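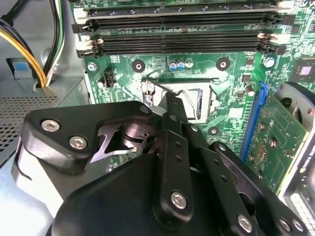
Do I need to redo the zero point when I swap from the Fludik fingers to the Vosix fingers?
Every swap needs a new zero. The Vosix set closes deeper and the old offset will drive it into the board.

4. Comparing the two finger sets

4.1 Power off the PC, pull the cord. Controller stays on – arm in Hold.

4.2 Load profile BARNBY-2 for the finger set you're trying first. Speed limit 80 mm/s, no higher. Grip force at 2 to start.

4.3 Jog down over the socket in small steps. Stop short of the heat spreader. Check the wrist view before evry step.

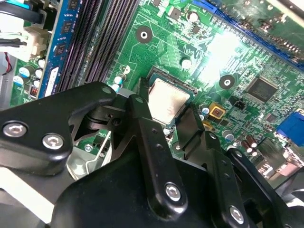 4.4 Close slowly until the force reading moves, then hold. Write down the reading. Open, back straight up, repeat from the same start pose. Same number of tries for both sets or the comparison is no good.

CAUTION: Never grip with the socket lever down. Bent contacts = new board.

4.5 Change the approach angle and run it again. Save under a new name – the Kováčik controller overwrites without asking.

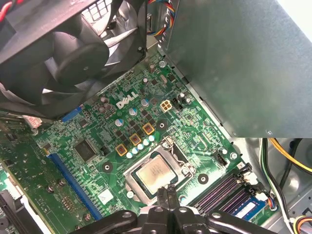

Fig. 4-2. Fingertips in front of the CPU, retention bracket open.

Note: glare off the metal parts can upset auto exposure. Set it to manual, then leave it alone for both sets.

4.6 Move to the fixture tray. Approach from above, tips together, open only once you're clear of the holders.

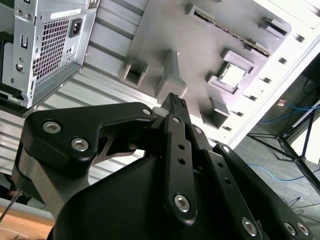
Fig. 4-3. Closed fingertips at the fixture tray, PC case to the left.

4.7 Park the arm, export the log, swap fingers, zero, start over at 4.2.

Logs are kept 48 hours then wiped. Copy them off first. Odd force readings go to Kristine Dagdag with the log atached.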